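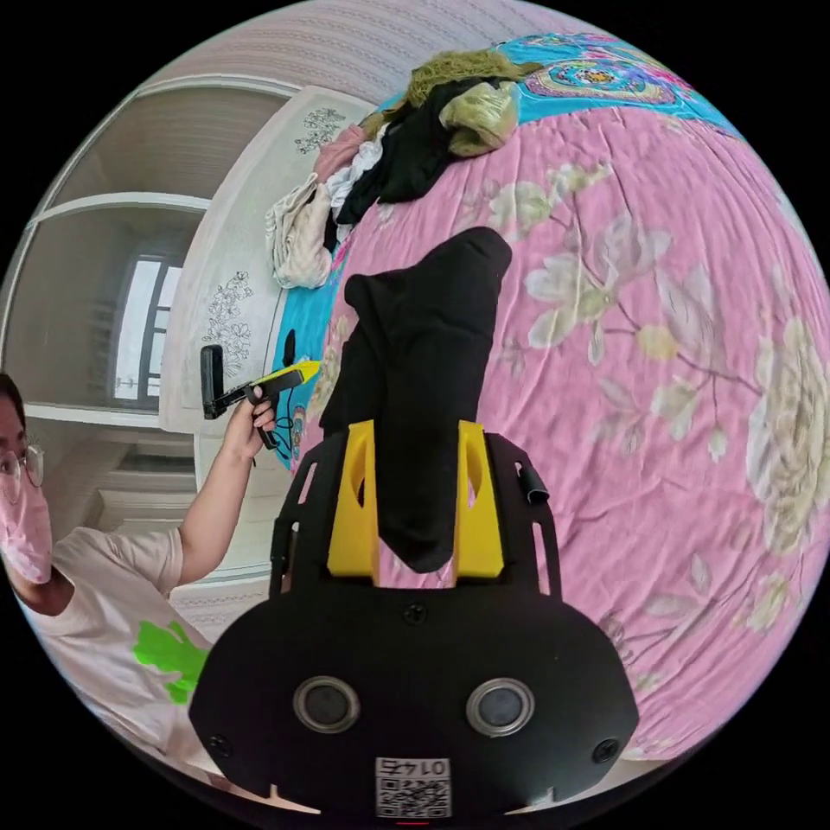
Jondico pays people to fold and sort laundry in their own bedrooms, using hand-held grippers in place of their hands. The recordings go to Ranoseck, where they are used to train a folding model. We spoke with the project's field lead at the Whitlock office in October.

"Socks are harder than shirts," she said. "They bunch up, and the model has trouble finding the heel." Her team has 620 usable recordings from 89 homes. A session lasts 2 hours with breaks, and new people get 5 practice runs first.

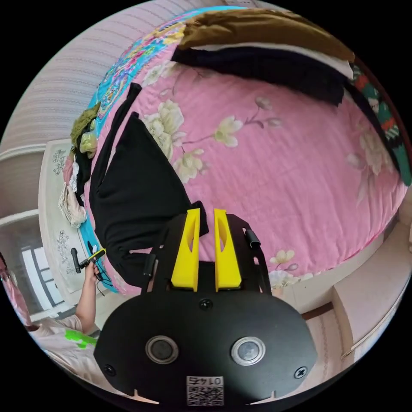 Do you throw out the failed grasps?

"We keep most of them. A missed grab followed by a second try is useful, so we label it and leave it in. We only drop a recording if the tracking fails."

The next round starts in Bidthorpe. She wants more dark clothes on patterned bedding, and more fitted sheets.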